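The Linen Room at Burkberg
Rules for the Care of Woollens, with Remarks

The following pages were found in the linen room at Burkberg when the house passed to the Ziltley Trust. They are reproduced in the order in which they were kept. The spelling has been corrected.

1. Purpose

These rules govern the receipt, folding and storage of all knitted articles left at Burkberg by residents, former residents and persons passing through. They replace the rules of the previous office, which ran to 127 clauses and were not observed.

2. Receipt

Every article shall be entered in the register on the day it arrives. The entry shall state the colour, the condition and the smell. Where an article arrives without an owner, the column for the owner shall be left blank. It shall not be filled in by guesswork, however strong the resemblance.

The register presently stands at 1,155 entries. Of these, 44 have no owner. The office has written to Metance and to Matar on the subject and has received courteous replies from both.

3. Folding

Knitted articles shall be folded on a bed. The table is reserved for sheets. The sleeves are to be brought in first and the body turned over them, and the whole laid with the neck facing the window. Articles shall not be hung. A hung cardigan grows longer by night, and the office is then asked to account for the difference.

An article which will not lie flat may be gathered and left until morning.

4. The matter of the banded garment

It is necessary to record a departure from the rules.

On 26th June a knitted garment was noted on the bed in the green room. It was soft, with a long nap, and was made up of several pale colours set one against another: cream, a pinkish beige, and a brownish grey. The bed had been made up with its dark green flowered blanket. The register showed no entry for the garment, and the door had been locked since the winter closing in December. 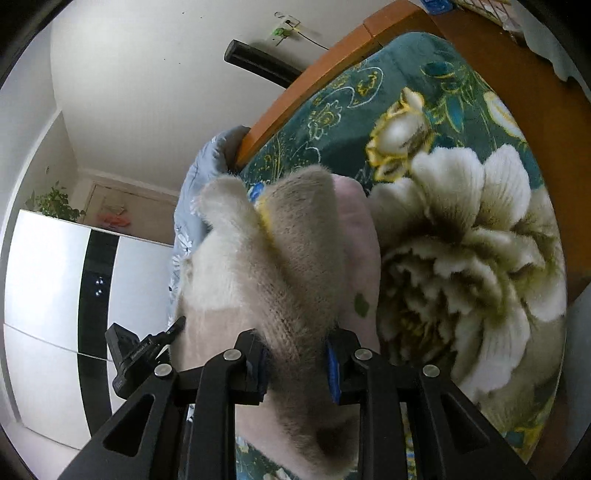
The garment was folded in accordance with clause 3 and placed on the second shelf. It was given a number. On the following morning it was again on the bed in the green room, and the space on the second shelf had closed up, so that the articles on either side were touching.

It was folded a second time. A card was pinned to it stating that the article was the responsibility of the office. In the morning the card was on the shelf and the garment was on the bed.

The office considered whether the lock was at fault. A locksmith attended from Ziltley and found it sound. He asked whether he might sit down for a moment in the green room, and did so, and remained there for most of the afternoon. His invoice made no charge for the time.

5. Measures taken

Over the next eight nights the garment was stored in turn in the press, the cedar chest, the lower drawer and the office itself. The results were the same. On the last of these nights the member of staff on duty elected to remain awake beside it. The report submitted reads, in full: "I was cold towards four o'clock and put it on. I apologise. It fits."

The member of staff was reminded that articles in store are not for wear. The reminder was accepted. It was observed, however, that on that morning the bed in the green room was bare except for its blanket, and that it remained so for as long as the garment was in use.

6. Amendment

Clause 3 is accordingly amended. A knitted article which has been folded more than once and has not stayed folded may be issued to any person on the premises who is cold. The issue shall be entered in the register. The person need not sign.

The column for the owner shall continue to be left blank in such cases. The office is aware that this has led to comment.

7. Results of the amendment

In the first winter following the change, up to 30 articles were issued under clause 3. Several had been in store for longer than the staff had been in post. None was returned, and none was found on the bed. The shelves were moved closer together and the cedar chest was given over to candles.

A scarf issued to a visitor from Matar was the subject of a letter. The visitor stated that her mother had knitted it, that she had recognised the mistake in the fourth row, and that she had not liked to say so at the time. The entry was completed in ink.

8. Outstanding

The green room is to be aired weekly and the blanket shaken from the window. The door may be left unlocked.

One pair of grey mittens was found on the pillow during the preparation of these rules. They are small, and there is at present no child at Burkberg. They have been folded once. The office proposes to wait, and has asked that the stove in the hall be kept in until further notice.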